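Wooden bowl for a play kitchen, oil it or leave it bare?

horside_judit
2023-10-14
Setting up the play corner for my niece and I'm stuck on the bowl! It's plain pale wood, turned, nice thick rim, and it'll hold the pretend fruit. Do I oil it?
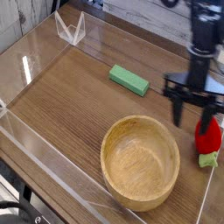
I have mineral oil left over from a cutting board, so it wouldn't cost me anything.

NorbertG
Leave it bare. Oil picks up fuzz from plush toys and then you've got a hairy bowl (ask me how I know). 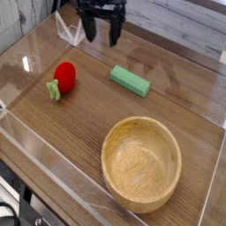
Can you wash a bare wooden bowl? A damp cloth and a quick towel dry are fine, just don't soak it.

senan97
Gotta disagree with Norbert. Thin coat, wipe it off, wait a few days. No fuzz on mine.
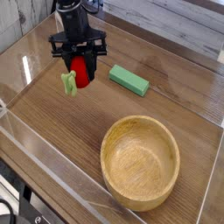

I did ours last November and it still looks great.

horside_judit
Ugh, a split vote. The green block is foam, so would oil mark that?

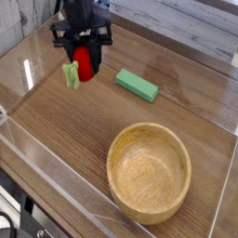
I might just try a dab on the bottom of the bowl first and see.

NorbertG
It'll mark foam if it's still greasy. Bare!

Contact | © Wendusine Forums | Back to top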